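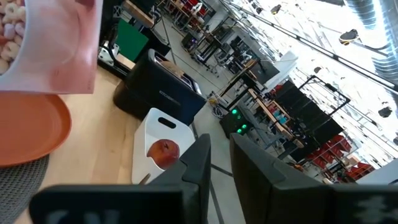
Does repeating forgiveness affirmations do anything if you don't believe them?

Posted by Leanne Lightfoot, 02/09/2024

My sister signed me up for an online program called Wimura. You get a line every morning, something like "I release all who have harmed me," and you're supposed to say it 20 times before you get out of bed. I'm on day 15. I still think my former business partner is a thief, and saying the line mostly reminds me of him before I've had coffee.

The leader says resistance means it's working. That sounds like a very handy thing for him to say. If I feel better it works, and if I feel worse it works too? Has anybody here stuck with one of these and gotten something out of it? I'd rather not hear from people who sell them.

Radka Delić

I did the whole Wimura course, all 88 days. I'd give it a weak maybe. The lines themselves did nothing for me that I could notice. Sitting still for a few minutes in the morning was pleasant, and I kept that part and dropped the rest.

You're right about the resistance thing. I asked the leader what it would look like if the program was not working for somebody, and he told me the asking came from fear. I never got a better reply than that.

One thing I'd pull apart, though. Forgiving your partner and deciding he isn't a thief are two separate jobs. You can quit rehearsing the argument with him in the shower and still never sign another lease with the man. The daily lines blur those together, and I suspect that's what is bugging you. Try writing down what he did, in plain words, and then see if there's anything left you want to let go of. It might be nothing. Also check whether they're billing you for the next level, because mine renewed in September without much warning.

Relu Avram

you have to mean it or it wont work. I said mine 500 times and one day it just clicked. cant explain it

Leanne Lightfoot

Thanks Radka. I looked and yes, there is a "next level." Canceled it.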